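Nakley, the handset maker based in Plutville, intends to keep its next mid-range phone on sale for longer than any model before it. The company's head of product planning set out the reasoning in an interview held at its offices in October.

The phone, known internally as Zirkbridge, is being tested by nearly 3,000 existing customers. "We asked them to use it as their only phone," the product head said. "A second device in a drawer tells us very little."
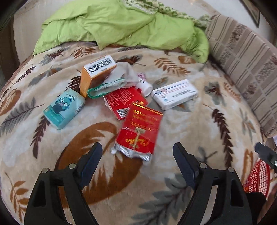 Will the Zirkbridge be sold with a charger in the box?

The charger will be a separate purchase in every market, and the phone will work with any standard USB-C unit the buyer already owns.

On software, the company is more cautious. It has committed to 2 major system updates and declined to promise a third. "We would prefer to state a number we can meet," the product head said. Testers have reported slow camera start-up and a fingerprint reader that misses short taps — both are to be addressed before release.
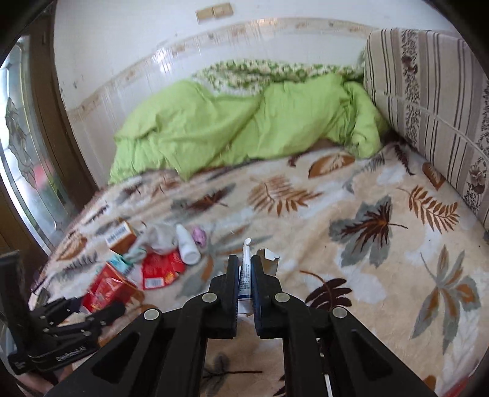

A slim white tube held upright over a leaf-patterned blanket.

The processor will come from Kwak, which also supplied the previous model. Asked whether a change of supplier had been considered, the product head said that talks with other firms had taken place and had ended without agreement. The battery can be replaced at any of the company's 100 service points. Pricing has not been set, and the company would not comment on a larger version.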